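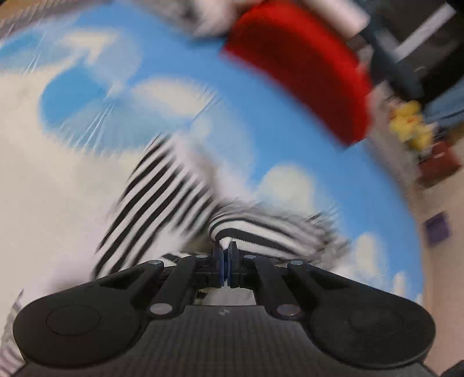

A striped piece from the mending pile, with the cloud print behind it.

Pacita Navarro has been taking in other people's clothes for long enough to have opinions about stripes.

"They show everything," she says. "If a hem is out by a few threads on plain cotton, you might get away with it. On a bold stripe you can see it from across the road."

Her business, Jerkora, does repairs, alterations and a weekly fold-and-return service for households that have fallen behind with their laundry. She started it with one sewing machine and a notice in a shop window. Last year 2156 items went through her hands, a figure she knows from the notebooks she keeps for each customer.

Most of the work is ordinary. Cuffs wear through, elastic goes, seams open under the arm. She checks every piece before it is folded and puts the damaged ones to one side. Black and white together get their own wash, always cool, and she takes them out as soon as the cycle ends.

"People leave them sitting wet in the drum," she says. "Then they bring me something grey and ask if I can do anything. Usually I can't."

I asked how she folds a striped top. She lays it face down, brings the sides in until the stripes meet at the centre, then folds up from the bottom. Anything with a turned cuff is left with the cuff turned. She used to press the cuffs flat, until Zixuan Bai, who joined her in July, pointed out that customers only had to turn them back again.

"Zixuan was right about that. Not about the hangers, but about that."

The hangers are still under discussion. Bai would like more rails and fewer shelves. Navarro says rails are for coats.

She is fond of printed fabrics too, skies and clouds especially, although she finds them harder to patch than stripes. "With a stripe you have a line to follow. With a cloud you have to guess where the white stops."

Prices have gone up once in 3 years. She doesn't plan to raise them again before winter, and she doesn't want a bigger place either. New customers can bring things in on Tuesday mornings. She asks that pockets are emptied first.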